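Pantry > Dry Goods > Questions and Answers

Bagged seasonings and other white granules: your questions

2023-07-08 — by the Mellora pantry desk 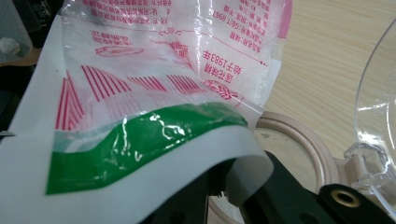
One reader in Jaststead wrote to ask whether it was really worth decanting anything at all, as her mother had kept every bag folded over with a clothes peg and never lost a spoonful.

17 comments · 891 shares

Do I have to decant?

Not at all, and if the peg works for you then please carry on! A peg does very well in a dry cupboard where the bag gets used up quickly. I would only say that thin, crinkly bags can be awkward to pour from, especially with one hand on a saucepan, and a jar with a wide neck makes life a good deal gentler on busy evenings.

My bag isn't in a language I read. How do I know what it is?

This comes up such a lot, and it's a lovely problem to have, because it usually means you've been exploring a new shop. Many bags from Chinese grocers carry a GB/T number in the small print, which is a product standard. GB/T 8967, for instance, is the one for monosodium glutamate. Type the whole number into a search and you'll often have your answer before the kettle boils. If you still can't tell, take the bag back to the shop and ask. Please don't go by taste — salt, sugar and MSG look terribly alike, and so do plenty of things that don't belong in food.

What should I write on the jar?

The name in plain English, the best-before date and the standard number if there is one. I also snip out the panel with the product information and tape it to the back of the jar, so that the original wording (allergens and all) is still there if anybody needs it.

Mine has gone into lumps. Is it spoiled?

Lumps generally mean a little damp has crept in, and a firm tap or the back of a spoon will usually sort it out. If there's an odd smell or any change of colour, or if you've spotted something moving, out it goes. Keep the jar away from the hob, where the steam gets at it every time the lid comes off.

Can I top up a half-full jar?

I'd rather you didn't, tempting as it is. Use up the old first, wash the jar and dry it properly, overnight if you can bear to wait, and then fill it afresh. In the meantime, fold the new bag down, press the air out and stand it inside a lidded tub. I keep 2 tubs for this, one savoury and one sweet, and they have saved me from some very peculiar custard.

What about the empty bag?

Shake it out over the sink and look for a recycling mark. Soft plastics go to different places depending on where you live, so check with your council.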